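Search this site Type and press enter

Who writes the rules for the test bench?

30/05/2023

249 shares 9 comments

I went to Kulmont expecting to hear about big yellow fences and emergency stops. I got those, sure, but mostly I got an hour and a half on paperwork, and I loved it!

The woman I talked to runs the manipulation bench at Seretti and asked me to leave her name out, as she's also one of the people drafting Doltus, the shared set of bench rules that a bunch of small labs have been passing back and forth. (She says there are enough emails in her inbox already.) The current draft has 169 clauses. I asked if anybody reads them all.

"I do," she said. "Everyone else reads the two pages on the wall, and I'm fine with that."

Those two pages are pretty blunt. Know where the stop button is before you power up. Start any new motion at reduced speed. Hands stay out of the work area while the arm is live – no quick grabs, even if a part has tipped over. And write down which tool is mounted, every single time.

That last one gets her going. "People log the software version down to the last digit and then forget to say what was on the end of the arm," she told me. "You can't compare anything after that."

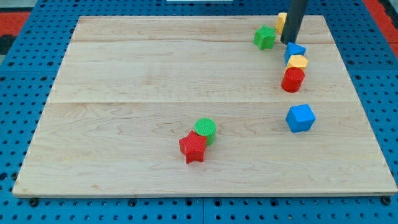
She feels the same way about starting layouts. Doltus wants each one written up well enough that a stranger in another building could set it out again, with the parts, where they go, and which way they're turned. "If your instructions say 'scatter the pieces,' then I'll scatter them my way and you'll scatter them yours," she said. "Then we'll argue over whose arm is better."

I wondered if all this slows people down. It does, she said, mainly in the first week. Seixas, a partner lab, tried an early draft last October and sent back a long list of complaints, and a good number of them ended up as edits. The sign-off form went from 9 boxes to two.

What she won't budge on is failed runs. They get reported along with the good ones, and if you stop a run by hand, you say so and you say why. "I've had folks ask if a stopped run counts," she said. "It counts. Put it in the table."

She's working on the clause about visitors next. I signed in at the front desk, got my safety glasses, and was told very nicely to stay behind the tape – so I guess it's already in use.

249 shares 9 comments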